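About Mutthorpe Data

Mutthorpe Data looks after databases for companies that don't have a database team of their own. Most of our clients run order systems, payroll or inventory on servers that were set up years ago and have grown since. We keep those systems backed up, patched and fast enough to work with.

The company was started by Young-sook Yeon, who had spent her career as a database administrator for a freight company. Her first client was Dutunska, a parts distributor whose nightly reports were still running when the office opened in the morning. Fixing that meant rebuilding a handful of indexes and moving one large table. Dutunska is still a client.

What we do

Most of our work is monitoring and maintenance under a monthly contract. We also handle version upgrades, moves from one database product to another, and recovery after a failed disk or a bad update. We test restores every February for every contract client and send a written report with the timings.

Our monitoring tool is called Prendik. We wrote it for our own use and now include it in all contracts. It checks for slow queries, full disks and missed backups, and it is currently watching 3,700 databases. A smaller tool, Ra, compares two copies of a schema and lists the differences. Ra can be downloaded without a contract, but we only answer support questions from clients.

Who we are

We have 10 employees and 79 contract clients. Everyone who answers the support line is an administrator who also does project work, so you may get the same person for a question and for the upgrade that follows it.

We don't resell licenses or hardware. If a client needs either, we write up the requirements and the client buys from whomever they like.

This page was last updated on 9 May 2021. For new contracts, use the contact form and tell us which database version you are running, if you know it.

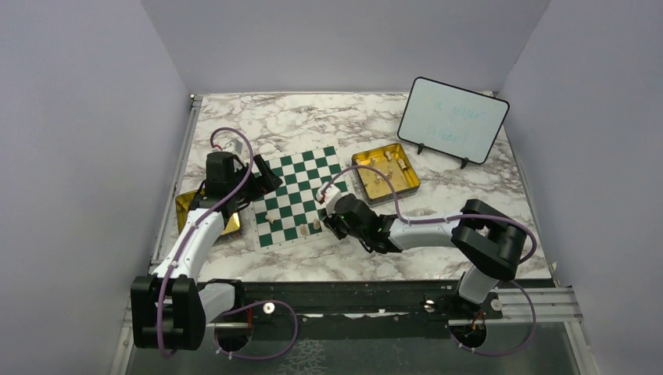
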